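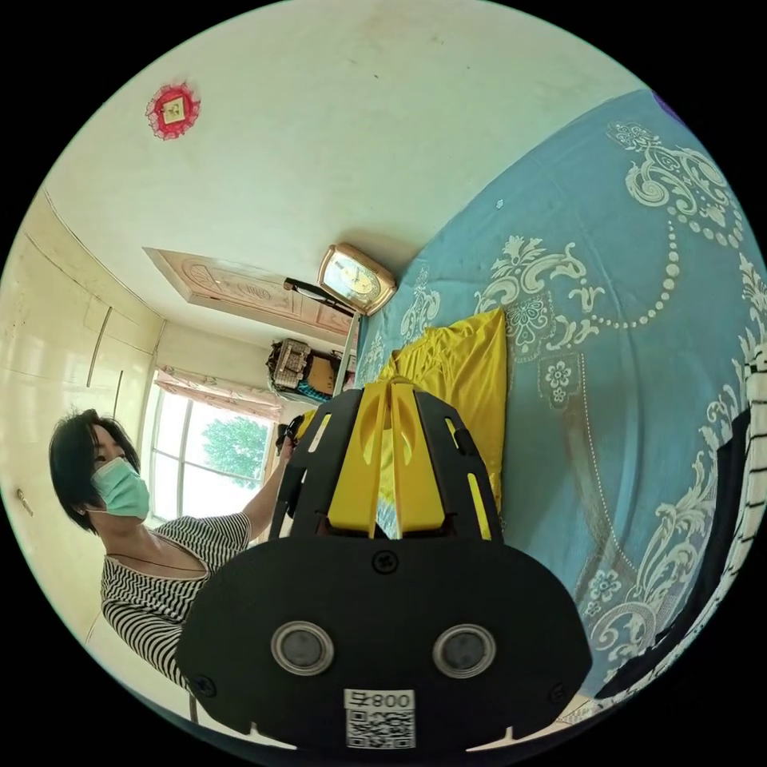
An operator with paired hand-held grippers at a bedside work area.

Grenska, 28 Jul 2026. Idton has published good practice rules for recording household tasks with hand-held grippers. The 34-page text asks operators to label each device and agree on rooms with the householder.

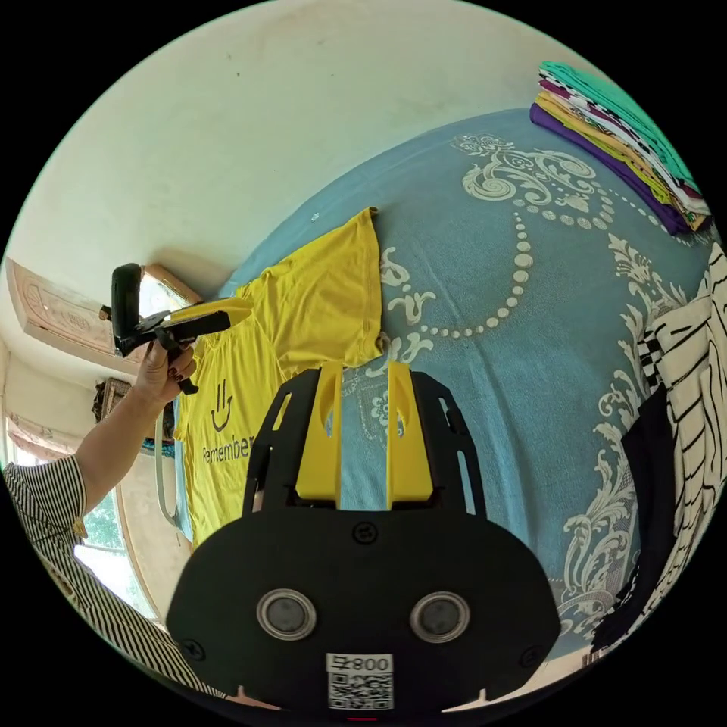

A yellow T-shirt spread flat on a patterned bedspread.

"Write down the rules before you start," said Glória Carvalho of Idton. Comments close in October.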